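What Does It Mean to Rent a Home?
A guide for young readers from the Previtard Housing Information Office

Every family needs a place to live. Some families buy their home. Others rent it, and that means they pay money to live in a home that belongs to someone else. Both are very common. In the apartment building called Lokach, every home is rented. A few streets away, on Vlachopoulos Lane, most of the houses are owned by the families who live in them.

This guide explains how renting works, which words grown-ups use when they talk about it, and what happens when a family moves in or out.

Who are the people involved?

The person or company that owns the home is called the landlord. A landlord can be one person with a single house, or a company that owns many buildings. The company that owns Lokach is named Fitover.

The person who pays to live in the home is called the tenant. Children who live in a rented home are usually not tenants themselves, because they do not sign any papers. They are often listed as occupants, a word for the people who live there.

What is a lease?

Before a family moves in, the landlord and the tenant sign a lease. A lease is a written agreement. It says how much the rent is, on which day of the month it must be paid, and how long the family may stay. Many leases last one year. When the lease ends, the two sides may sign a new one.

A lease also lists rules. It may say whether pets are allowed, whether the walls may be painted, and who cuts the grass. Once the lease is signed, both sides must follow it. The landlord cannot decide in the middle of the year that the rent is suddenly higher, unless the lease allows it.
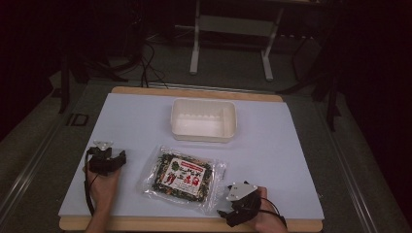
Written by the Education Officer, Previtard Housing Information Office

What is a security deposit?

When a family signs a lease, the landlord usually asks for an extra sum of money called a security deposit. The landlord holds this money while the family lives in the home. If the home is in good condition when the family leaves, the money is given back. If something has been broken, the landlord may keep part of the deposit to pay for the repair.

Ordinary wear does not count as damage. Carpets become thinner when people walk on them, and paint fades in the sun. A hole kicked in a door is a different matter.

To avoid arguments, the landlord and the tenant often walk through the home together on the first day. They write down anything that is already scratched, stained, or cracked -- even small things -- and each keeps a copy of the list.

Who fixes things?

The landlord must keep the home safe to live in. If the heating stops working or the roof leaks, the tenant tells the landlord, and the landlord arranges the repair. Tenants have duties as well. They keep the home clean, put out the trash, and report problems early. If you notice water under a sink, tell an adult that same day.

Can the landlord come in at any time?

No. A rented home is private. In most places the landlord must tell the tenant before visiting, and must come at a reasonable hour, such as 10 in the morning. There is an exception for emergencies -- for example, a fire or a burst pipe.

How many homes are rented?

The town of Previtard has 3,610 homes. Roughly 274 of them are apartments in Lokach, our largest rental building. The rest are houses and smaller buildings, some rented and some owned.

What happens when a family moves out?

A tenant who wants to leave must give notice. Giving notice means telling the landlord in writing, some time before the move. At Lokach, the notice period is 3 months. The family then packs, cleans the rooms, and returns all the keys. Afterward, the landlord checks the home and returns the deposit, or explains in writing why part of it was kept.

Words to remember

Landlord: the owner of a rented home.
Tenant: the person who signs the lease and pays the rent.
Occupant: anyone who lives in the home.
Lease: the written agreement between landlord and tenant.
Security deposit: money held by the landlord until the tenant leaves.
Notice: a written message saying that the tenant plans to move out.

Teachers may copy this guide for use in class. Printed copies are available at the front desk of the Housing Information Office.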